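How to run a sci-fi series rewatch before the new season drops

I love a rewatch almost more than the new episodes! My favourite space show, Trillel, comes back in August, and I've got three seasons to get through first. If you're in the same boat (or starship), try it my way.

Step 1: Add up your hours

Find the total running time before you press play. Trillel comes to 1439 minutes across 30 episodes, so one a night gets you through in a month with a free night for the finale.

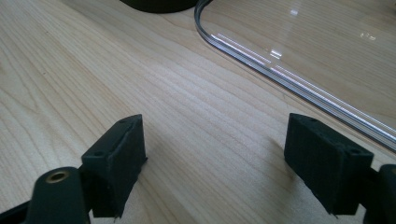

Step 2: Sort the must-sees from the maybes

Short on time? Mark every episode that moves the main story along. For Trillel that's the pilot, anything with Captain Munasinghe, and the whole Drastholm arc in season two. Bottle episodes can wait, although I'd never skip the one where the ship's computer learns to sing.

Step 3: Keep a theory page

Grab a notebook and write down every loose thread as you go. Who sent the signal from Cema? Why does the door to deck 334 never open?

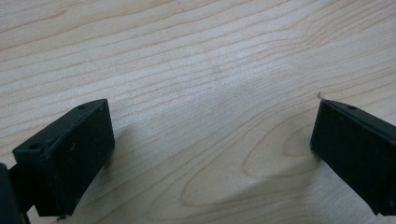 Put the season and episode beside each one, so you can find it again when your friends want to argue (mine always do, and it's half the fun).

Step 4: Bring people along

Start at 7:30 pm and keep it to two episodes on work nights. My mate Damian Grabowska joins by video call and we count down from three so we're in sync.
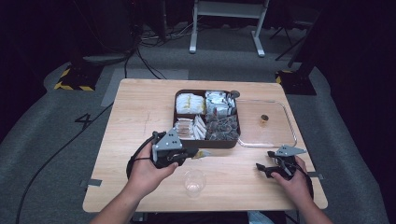 Turn the subtitles on too. You'll catch background radio chatter you missed the first time, and some of it is brilliant!

Step 5: Save the last finale

Leave the final episode until the night before the premiere, then go straight to your theory page and pick your favourites.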